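I get excited about floor rules. I know how that sounds. But of all the standards documents that have crossed my desk this year, the one I keep pushing on people is four pages long, comes from a small outfit called Javunham, and spends most of its ink on where cords go, where people sit, and what happens to a shirt.

Most writing on robot safety still assumes a fence. You draw a line, the arm stays on one side, the people stay on the other, and a switch on the gate does the rest. It's a good rule and it has saved a lot of hands. But the work has moved into ordinary rooms now, with laundry and laptops in them, and there the fence has nowhere to stand. We need rules that fit those rooms, and I think we can have them without waiting another decade.

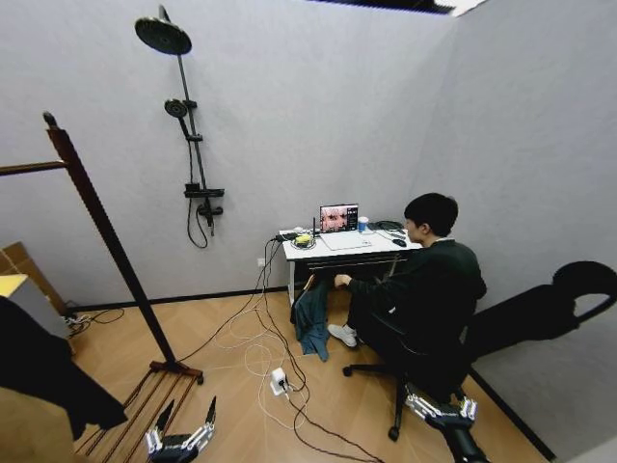
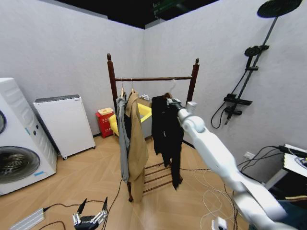 What I'd put first in any home-robot standard is the floor, ahead of speed limits and even ahead of force limits. Godelieve Leemans, who drafted most of the Javunham pages, calls it "the layer everyone signs off last," and she is right. Look at the power strips and the loose black and white cords running over the wood in both pictures. Every industrial site I've visited would have a written opinion on that. Household work has next to none, and the fix is so cheap! Run the cords along the baseboard, tape or cover whatever has to cross open floor, and keep adapter blocks out from under the arm. Write it on one page and stick the page on the door.

Second, the seated person. Our rules love a standing operator who faces the machine and has a hand near the stop button. A man at a desk in profile, one arm reaching under the desktop, is a different case altogether, and he is the normal case in a home. I would like the standard to say plainly that a person in the room counts as a person in the work area, whatever he's doing. Javunham's draft does say this. The Groen guidelines, which are otherwise excellent, give it half a sentence in an appendix.

Third, cloth. I could talk about cloth all day. A hard part stays where you put it, while a long coat swings and snags and hides whatever is behind it. When a gripper takes a garment by the shoulder, the thing that might catch on the rack is at the other end, down by the lower rungs. So a clearance rule measured from the gripper alone misses the point. Measure from the hem. Ildikó Balogh proposed exactly that at the Forar workshop in April, to a room of 50 people, and I saw pens come out.

There are fair objections. Small teams say they can't carry more paperwork, and I have sympathy, having filled in plenty of it. The Ullonum checklist has 12 items and I can defend 8 of them. The other four should go. A check that people skip does harm, because it teaches them to skip the one beside it.

But I won't accept the argument that it's too early. Early is when habits are cheap. The people doing this work are careful, curious people, and in my experience they like a good rule when it's short and somebody who has tripped over a cord wrote it. Javunham is taking comments on the draft now. Send yours, and if you only have time for one page, make it the page about the floor.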